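Leave the trash for the cleaner? No. Pick it up.

I've been renting out rooms and staying in other people's rooms for long enough to have an opinion on this, and mine is boring. The floor is not a trash can. The trash can is the trash can. It's usually right there.

Last May I did a run of short stays for work, Sandu first, then Jalten, and the rooms were all the same room. Bed, nightstand, lamp, a bin with a liner. Nothing to learn. And still people I like, people with good jobs, will eat a snack on the bed and drop the wrapper over the side. Then the water bottle. Then the cup with the spoon still in it.

They say they pay for cleaning. Sure. At the place in Jalten the fee was 280 for a stay, up to 2,000 if you "excessively soiled" it, whatever that means. But the fee is for sheets and the vacuum. It is for the stuff you can't do yourself at checkout with a bag in one hand and a train to catch. Bending down is free.

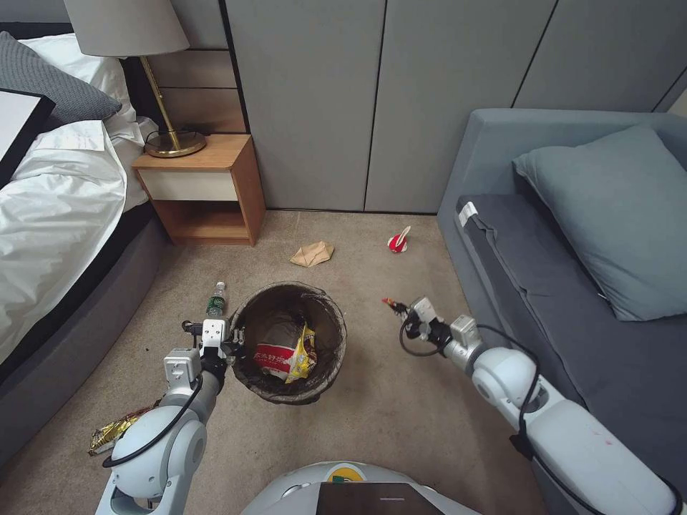
Cosimo Ferri disagrees, and wrote to tell me so after my last column: a guest who tidies is doing unpaid work, the owner will just book the cleaner for less time, and then it's the cleaner who loses out. I read it twice. He has a point about the hours. I've seen owners do it, shave the slot down and call it effeciency.

But that's a fight to have with the owner. Pay for the full slot, put it in writing. Leaving a bottle on the carpet doesn't get anyone a raise. It gets somebody a sore back, at ten in the morning, with the next room waiting.

Carpet makes it worse, by the way. Tile forgives. Carpet holds on to crumbs and the last inch of whatever was in the cup, and a pale one holds on to it for years. Ask anybody who has scrubbed one the night before before a viewing. I have.

So. Two minutes before you leave. Bottle, cup, bag, wrapper, all in the bin. If it's full, tie the liner and stand it by the door. Leave the bed alone, they're stripping it anyway.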